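Workshop notebook, August - the pale worktop, finish and care

Bench 2, Plesbridge workshop. Started after lunch, written up at 4:30 with tea going cold. 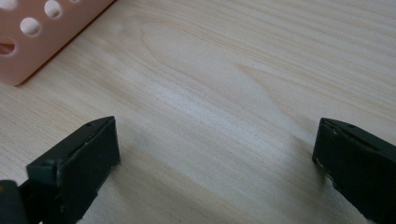
What do we put on a light wood top if we want it to stay light?

A water-based matte finish, in thin coats, with a light sanding between them. Oil looks wonderful for a week and then the whole thing drifts toward orange, and it keeps drifting. I've been through this on the two shelves by the door and I'm not doing it again on a surface this size.

I have to say first that I love this wood. The grain runs in long easy waves and then there's that broad arch where it opens out, and if you crouch at the end of the bench with the window in front of you the stripes almost disappear and come back as you move your head. I must have done that ten times today. Silvana Quintana caught me at it and then did it herself, so there.

Test pieces. I cut offcuts from the same delivery (Lolley, the spring batch, all labeled on the back in pencil) and did four of them:

A - nothing at all, just sanded
B - water-based matte, two coats
C - water-based matte, three coats
D - hard wax, one coat, buffed

Put a drop of coffee, a drop of beet juice and a smear of cooking oil on each one and left them for 30 minutes under a glass. Then wiped with a damp cloth, no soap.

A took everything, as you'd expect. The beet went right in and I had to sand hard to get it out, and there's still a pinkish ghost if you know where to look. B was good except for a faint ring from the coffee. C came up perfectly clean! Really pleased with that. D was fine with coffee, less fine with oil, and it has gone a shade warmer than I want, though Silvana likes it best and says it feels nicest under the hand. She's right about the feel. I'd still go for C.

On sanding: start at 120, then 180, stop at 220. I tried going finer on one corner of D and the finish just sat on top looking smug and rubbed off with a thumbnail. Between coats use the worn 320 pads in the flat tin, three or four light passes along the grain, then vacuum, then a barely damp cloth. Go WITH the curve where the grain bends. Straight across the arch leaves little scratches that you only see once the coat is on, and by then it's too late and you're cross.

Drying. The can says two hours. With the windows open and the air as heavy as it is this month I'd give it four. I pressed a paper towel on C at two hours and it picked up a nice waffle print. Had to take that back and do it over.

Things on the top. The plastic pieces with the holes are fine on it day to day, they don't mark. My one worry is leaving anything plastic sitting on a fresh coat, so keep bins off for a week after finishing, even if it feels hard. Rubber feet are worse - the old scale left four gray dots on the Hostimex table that we never got out. Felt pads for anything that lives in one spot.

Wiping down: damp cloth, then a dry one. The green spray under the sink is for the tiles only, it dulls a matte finish into patches. I've written TILES on the bottle in marker because I was the one who got it wrong last time.

Cost, for whoever orders next. The water-based finish from Anozie covers 100 square feet a coat by the label, so one can does three coats on this top with enough left over for touch-ups. Pads we have plenty of.

Still to do:
Check piece C again after it has been in the window for a month. Cover half with cardboard so there's something to compare.
Try a hot mug on B and C. I forgot, and then I'd drunk the tea.
Ask Lolley if they have more boards with that wide arch in them. I'd take a whole stack.
Underside needs a coat too, same number as the top, or it'll cup. Silvana has offered to help flip it.

Offcuts are on the windowsill, left to right A to D. Please pick them up and run your thumb over them, I want other opinions on the feel before I open the big can.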